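Frequently asked questions about migraine
Jivholm Headache Clinic

What is the difference between a migraine and a bad headache?
A tension headache usually feels like pressure on both sides of the head, and most people can carry on with their day. A migraine is more often a throbbing pain, commonly on one side, that gets worse when you move. Many people also feel sick, or find light, noise and smells hard to bear. An attack in an adult can last anything from a few hours to three days.

Do I need a scan?
Usually not. Migraine is diagnosed from your history and a physical examination. We may ask for a scan if your headaches have changed suddenly or if the examination shows something that needs explaining.

What is aura?
Aura is a set of short-lived symptoms that can come before the pain or along with it. Zigzag lines, blind spots and tingling in one hand are common. It normally passes within an hour. If you have never had it before, or if it comes with weakness down one side, get urgent medical help.
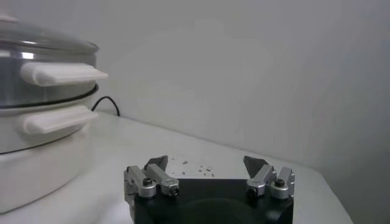

What should I write in my headache diary?
Put down the time the pain started, how bad it was, what you took for it and when it eased. Women should also note their periods. Wenche Lie, our headache nurse, goes through the diary with you at your first visit, so please keep it for as long as you can beforehand. A paper notebook is fine.

Does food cause migraine?
Some people are sure that a certain food sets them off, and they may be right. For many others the craving for sweet or salty food is an early part of the attack, so the food gets the blame afterwards. Skipped meals are a more common problem. We suggest eating at regular times and having something small before bed if you tend to wake with pain.

Plain food is often easier to manage when you feel sick. Toast, rice, steamed buns or a banana will all do. Sip water even if you can't eat. 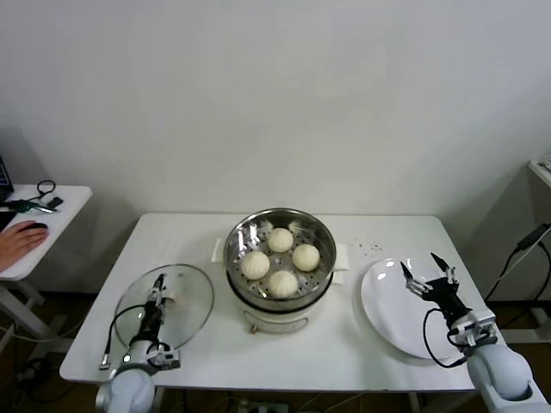 How often can I take painkillers?
Follow the packet or your prescription, and keep count of the days. Taking simple painkillers on 15 or more days a month, or triptans on 10 or more, can lead to medication overuse headache. If you are getting close to either figure, ring us before your next appointment. Do not stop a prescribed medicine suddenly without talking to someone first.

When is preventive treatment offered?
We talk about it when attacks are frequent, or when they are less frequent but keep you from work or family life. Most preventives are taken every day and need several weeks at a proper dose before we can judge them. Dr Edvin Dahlgren sees all patients starting one.

Can I exercise?
Yes, between attacks. Walking, swimming and cycling are good choices. Build up slowly – a sudden hard session can bring on a headache in some people. During an attack most people need to rest in a dark, quiet room.

Are there any group sessions?
The Living with Migraine course runs for seven weeks in the Ulloa Room, with 14 places each time. It covers sleep, pacing, meals and talking to your employer. The next course begins in November. Ask for Nayeli Ñahui at reception to put your name down.

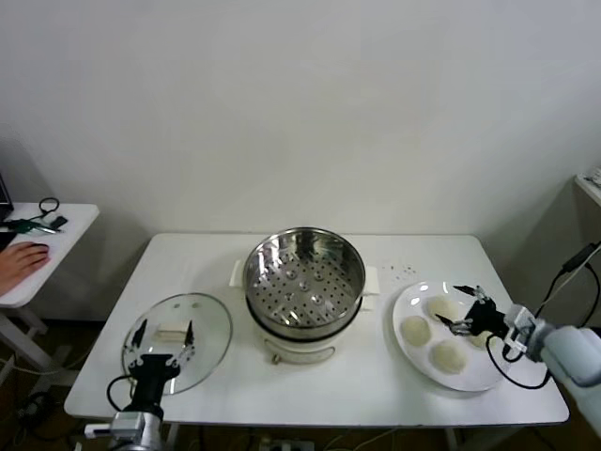 Steamed buns on a plate beside an electric steamer.

When should I get help straight away?
Call an ambulance for a sudden, severe headache that reaches its worst within a minute or so, or a headache with confusion, a fit, slurred speech or weakness. A headache with fever and a stiff neck also needs emergency care, as does one that follows a blow to the head.

How do I change an appointment?
Phone reception or use the form on the contact page. Please give us a day's notice if you can – but if you wake up with an attack, just ring and we will rebook you.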